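An open day at the police property storage in Hurow

In May I went to the open day of the place where our police keep found and stolen property. It is a long low building on Cavalcanti Street, behind the bus garage, and normally only people with an appointment can enter. I have lived in Hurow for nine years and I did not know it existed until my bicycle was stolen. I did not get the bicycle back, but I got an invitation by e-mail, so I went.

The doors opened at 10 in the morning and I came ten minutes before. There was already a line along the fence. Everybody had to show an identity card and leave bags in a locker. A young officer explained the rules: no touching, no filming of labels, and if you recognize something that is yours, you do not shout, you tell the desk quietly. Somebody asked if this happens often. She said it happened once, with a violin.

We went in groups of twelve. The first room is the intake room. Every thing which comes in receives a number and a short description on paper and in the computer. The computer program is called Tostera and the officer was not in love with it. If you write "jacket" you will not find what another person wrote as "coat", so they now have a printed list of allowed words hanging over the desk. I work with a warehouse catalog myself and I felt much sympathy.

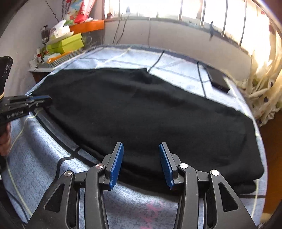 On a board near the door they had written the numbers for last year. The storage took in 1,614 items. Of these, 1,121 were found property, that means lost by the owner and brought by honest people or by the bus company. The rest came from theft cases and searches. I asked how many were given back from the theft cases and the answer was 242. This seemed low to me, but the officer said it is better than the year before, when they did not yet send letters to people who had reported a theft without a serial number.

The second room is the big one, with metal shelves up to the ceiling. Phones are kept apart in a locked cage, and bicycles hang on hooks in the back hall. I looked at every one of them, naturally. There were 79 bicycles, so it took me a while and my group had to wait. Mine is green with a dent in the rear fender, if someone is reading this.

What interested me most was the talk about thefts from cars. It was held in the break room at 11:30, with bad coffee and very good plum cake. The speaker was an officer who has worked with such cases for a long time. He said that in our town the broken window is not the usual case. Most of the cars were simply not locked. The thief walks along the street in the night and tries the handles, one after the other, and he takes what he finds in half a minute: coins, sunglasses, a coat from the back seat. Many owners never report it because they think it is too small. He asked us to report it anyway, because the patrol plan for the night is made from these reports.
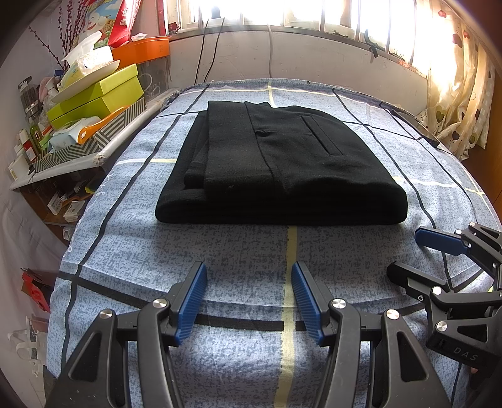
He also spoke about marking your things. You can write your postal code and house number with a special pen on tools, helmets and electronic devices, and they gave each of us one such pen. For clothes he recommended a small label sewn inside the pocket, where a thief usually does not look. Photographs also help, but they should be made at home before the loss, with the serial number readable. An older man in our group said he keeps his photographs in the same laptop that was stolen. Several people became quiet, me too.

After the talk it was possible to visit the auction corner. Things that no owner has claimed after six months are sold twice in a year, and the local paper, the Taster, prints the list one week before. You must pay in cash and carry your purchase away on the same day. They do not sell phones or anything with personal data, these are destroyed.

Some practical remarks for those who want to go next time. The bus number 4 stops in front, but the entrance is on the other side and you have to walk around the complete building. There is a ramp, but the door to the bicycle hall has a high step. Children are allowed from the age of eight. The visit takes one hour and a half with the talk. To register, you write to the prevention desk of the police, and they answer in two or three days. The next open day should be in the fall, the month was not yet decided when I asked.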